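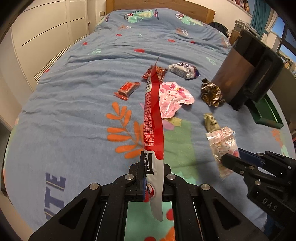 Comparing hand-held grippers on soft packets
Speaker notes, Narnstead meeting, 2021-02-14
Sibusiso Mthembu

Opening
Say who I am and which bit of the project I do. Keep it short, they had the long version from Tanoli last time.
The question for today: which finger pads do we put on the hand-held grippers for the next round? We have two candidates, the Dadberg pad and the Skullcombe pad. Same body, same linkage, same camera mount. Only the pad changes.

Why packets
Blocks and cups told us very little. Both pads picked them up every time. Wrapped sweets and snack packets are harder - they crumple, they slide, and the crimped ends fold over when you push at them.
We lay them out on a bed. The blanket gives under the fingertips, so you can't rely on pressing down against something hard. It also has a busy print, and the camera people wanted that.

How we ran it
One operator per gripper, 11 items, 40 attempts per pad. Operators swapped halfway.
A pick counts if the item is lifted clear and stays held until it's over the box. A drop on the way is logged as a drop and not as a miss. Please keep those two apart if you quote the numbers.
Nobody was allowed to straighten a packet by hand between tries.

Next slide.

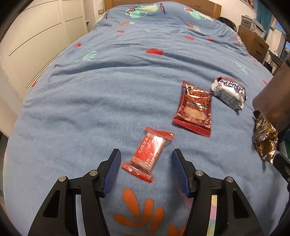 Slide 4. Fingers open, short of the red bar. Ribbed pads on both inner faces.

Pause here and let people look at the gap. The approach angle matters more than I expected. If the operator comes in across the long side of a bar, either pad will do. If they come in along it, the tips tend to ride over the crimp.
Point out the larger flat packet further up. Flat ones are the worst case for us, as there is no side to close on. Operators ended up pinching an edge and letting the rest hang.
Foil is the other one to mention. It shines, and the tracking doesn't like shine.

Results
Dadberg: 2 drops. Skullcombe: 6 drops. Misses were level, so I won't spend time on them.
All the Skullcombe drops were on narrow items held near one end. They swing, and the pad lets them turn.
The Dadberg pad is slower to fit. Allow for that in the schedule.

What I'd like agreed
Dadberg pads on both grippers through February. Keep the Skullcombe set as spares.
Add a note on approach angle to the operator sheet. Tanoli to check the wording.

If asked
Wear: not tested, too few picks.
Gloves: not tried.
Closing force: set by hand on these units, so it varies with the operator. That's the main weakness in the comparison and I should say so before somebody else does.
Other fabrics: one plain sheet is packed for next time.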